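Robot Operators and Linen Finishing Staff, Skorden Laundry Works
Brorno Textile Services

Posted 14 Aug 2023
Full time and part time, day and evening shifts
Training starts in November

We're hiring for the finishing room at Skorden, and we'd love to hear from people who have never touched a robot in their lives. Most of us hadn't either!

Brorno washes, dries, folds and delivers linen for restaurants, small hotels and clinics. We have 146 people at Skorden, spread over sorting, washing, finishing, packing and the loading dock. The finishing room is where everything gets its last look before it goes back to a customer, and it's the part of the building that has changed most. Large flat pieces (sheets, tablecloths) have gone through folding machines for years. Small cloths never did. Those were always folded by hand, standing up, for a whole shift, and if you've done that work you know what your shoulders feel like on a Thursday.

Now we have folding stations with two robot arms each, working across a table. We call them the Gimis stations, after the project they belong to. They are learning napkins, hand towels and tray cloths, and the people who teach them are the same people who used to fold those things. That's the job we're advertising.

What you'd be doing

You'd look after a pair of stations during your shift. Part of that is guiding the arms through a fold yourself, using a set of hand controls, so that the system has good folds to learn from. Part of it is watching the arms work on their own and stepping in when a corner slips or a cloth bunches up. You'd note what went wrong in plain words on the station tablet (we really do want plain words, "grabbed two layers" is perfect), reset the table and go again.

You'd also still fold by hand. Odd sizes, rush orders and anything delicate go to the hand tables, and everyone in finishing takes a turn there. We want people who can feel the difference between a good fold and a sloppy one, and that comes from doing it.

Over a normal week you can expect to:
Run practice folds with the hand controls, usually in short blocks with breaks between
Check finished pieces for stains, tears and loose hems
Pull damaged linen and send it to mending
Fold by hand for part of most shifts
Swap worn gripper fingers and wipe down the tables at changeover
Sit in on the Tuesday meeting, where operators decide which cloth the stations try next

What has changed for people here

Fair question, and we get it at every interview. When the first stations came in, we put it in writing that no one in finishing would lose hours or pay over them, and that still stands. Folders who moved to the stations got a higher pay grade after training, and you would too. Some of them chose to stay at the hand tables full time and that's fine, we need them there.

The days do feel different. There's less reaching and less standing in one spot. There's more looking closely at things, which can be tiring in its own way, so operators rotate every 2 hours. The room is quieter than it used to be at the hand tables, and a few people miss the talk. We moved the stations closer together after operators asked for it, and that helped a lot.

The arms are slow compared with an experienced folder. They can also be stubborn about soft, thin fabric. If you need everything to work the first time, this job may drive you up the wall, but if you like fiddling with a problem until it gives, you'll have a great time with us.

Who we're looking for

You're patient and you notice small things. You can stand for part of a shift and lift a linen bag of ordinary weight, with a cart or a coworker when it's heavy. You're comfortable with a tablet, or willing to get comfortable. You can tell a teammate or a supervisor that something isn't working.

Laundry, sewing, kitchen, hotel or warehouse experience is all welcome. No degree, no coding, no robot background needed. English at an everyday level is enough for the station notes, and we can do the safety training in other languages if you tell us ahead of time.

Training

All new operators get 100 hours of paid training, split between the hand tables and the stations. The first days are all linen: fabrics, hems, sizes, how our customers want things folded. Then safety around the arms, including the stop buttons and what to do when a gripper holds on to something it shouldn't. After that you're at the hand controls with an experienced operator next to you.

Pay and the practical stuff

Paid at our Finishing 2 grade from the end of training, with an evening supplement. Paid breaks, work shoes and clothing provided, and the clothing gets washed here, of course. Shifts are posted a month ahead. The Cosgrove bus stops at our gate, and there's free parking and a covered bike rack.

How to apply

Send us a short note about yourself and the work you've done. A resume is welcome but you don't need one. You can also fill out a paper form at the Skorden front desk any weekday. Please put reference 1968 on your note and say which shifts suit you. We invite everyone we're considering to come in for a paid trial half day, so you can try the hand controls before you decide anything.

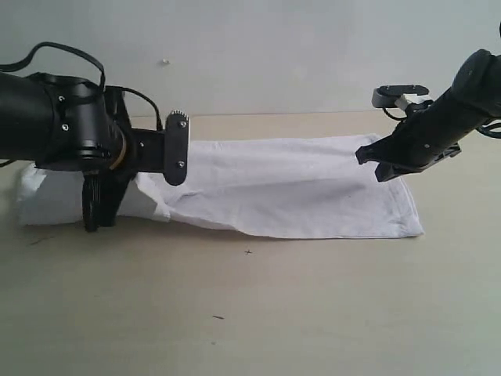 Two arms and one white cloth at a folding station.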